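Gisdale workshop publishes plans for hand-held gripper, with a list of what it does badly

Free build files, full parts list and test log go online 24 October 2024

GISDALE - The members of Gisdale Shared Workshop today released the complete plans for Manole, a hand-held gripper tool that can be built on a bench at home. The files are free. The group is asking people to read the test log before they buy any parts.

Manole is a grip you hold in your hand and close on an object, with a camera mounted on top and a printed square marker beside it for tracking. The idea is that a person does an ordinary job with the tool, the recordings are saved, and a robot arm is later trained on them. Plenty of claims have been made for this approach in the past couple of years. The workshop set out to learn how much of it holds up when the builders have day jobs and a secondhand printer.

"I went in thinking this was oversold and I still think so," said Sandra Entwistle, who led the build. "You can make the tool. I would tell anyone that. What you get from the recordings is a different question, and our answer so far is less than we were told to expect."

What is in the release

The package holds the printable body parts, the jaw drawings, a wiring sheet, the marker sheets, the recording software settings and the log of every test session since March. There is also a folder called "do not print," which contains four earlier bodies. The group left them in after several members asked where the old versions had gone. Each has a note on why it was dropped. Version two cracked at the trigger. Version three was comfortable for large hands and hopeless for everyone else.

The cost of parts for one tool came to 88 dollars, leaving out the camera. That figure assumes nothing is ruined along the way, and the log shows that things were ruined along the way. Gerardo Padilla, who kept the parts ledger, recommends budgeting for a second set of jaws from the start.

"People online post a price and it is always the price of the build that went right," Padilla said. "Ours went right once."

Print time for a full set of body parts is not given in the release. It varied so much between the two printers at Gisdale that the group decided any single figure would mislead people.

Results

Between March and the end of testing, members recorded 2000 short attempts at simple jobs: picking up a block, moving it, setting it down, and passing it from one grip to the other. Of those, 970 were usable. The rest were thrown out, most often because the tracking marker left the camera's view or the hand moved faster than the software could follow. The group considers this a poor return and says so on the first page of the log.

The usable recordings were then used to train Radia, a small tabletop arm built by the same members in an earlier project. Radia was given 100 tries at picking up a block from a marked spot. The results are listed try by try and the group has chosen not to boil them down to a headline percentage. Marites Calimlim, who ran the trials, said the arm did fine when the block was where it expected and fell apart when the block was turned.

"If you only film the good ones it looks like magic," Calimlim said. "I have seen those videos. I could make one from our footage this afternoon, and it would tell you nothing."

The log also records a dispute inside the group that was never settled. Calimlim holds that the failures come from the recordings, and that people move a block in far too many ways for a small set to cover. Padilla blames the arm, which has visible play in its second joint. Both arguments are printed in full. Readers who can show which one is right are invited to write in.

The jaws

Most of the build time went into the part that touches the object. The first jaws were flat and let blocks swing. The released version is a V-shaped notch with padding on the inner faces, so that a block is pushed toward the bottom of the V as the grip closes.

Felicidad Javier, who drew the final shape, is cautious about it. It holds square-edged things well. Round things ride up the slope, thin things such as cards cannot be picked up at all, and the padding picks up dust and has to be wiped. The drawings are supplied in an editable format and Javier expects people to change them.

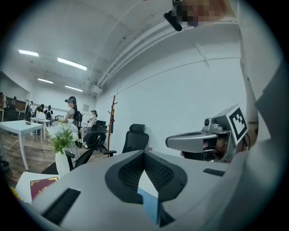

The padded V jaw with a light blue block wedged in the notch. A second gripper, at right, carries the camera lens and square marker.

Who should build one

The group suggests that anyone interested start with a single tool. Using two at once doubled the setup work at Gisdale and brought in tracking faults that took weeks to chase down. Builders should be comfortable with a soldering iron and with reading an error message slowly. No special machine is needed beyond a printer. The finished tool stores easily enough; the Gisdale set lives in the bottom drawer of a Bisley cabinet with the spare jaws.

Marilou Manalo, who wrote the build guide, tested it by handing the draft to two members who had not worked on the project. Both got stuck at step nine, where the trigger linkage goes in. The step has been rewritten, and Manalo says it is still the worst page in the guide.

"I don't want to sell this to anybody," Manalo said. "If you like building things, it's a good build. If you want a robot that puts your dishes away, save your money."

What happens next

The workshop plans one more round of recordings this winter, with slower hand movements and a larger marker. If the share of usable attempts does not improve, work on Manole will stop and the tools will be kept for classes. No product is planned. The group has turned down two offers to sell kits, mostly on the grounds that it would then have to answer the mail.

Availability

The plans, guide and test log can be downloaded at no charge from the Gisdale Shared Workshop project page. Printed copies of the guide are available at the front desk for the cost of the paper. Corrections are welcome and will be added to the log with the sender's name, unless the sender asks otherwise.

About Gisdale Shared Workshop

Gisdale Shared Workshop is a member-run space with benches, hand tools, two 3D printers and a small electronics area. It is paid for by member dues. Manole received no outside funding.

Press contact

Sandra Entwistle, Gisdale Shared Workshop
Interviews by arrangement. Raw recordings, including the failed ones, are available to reporters on request.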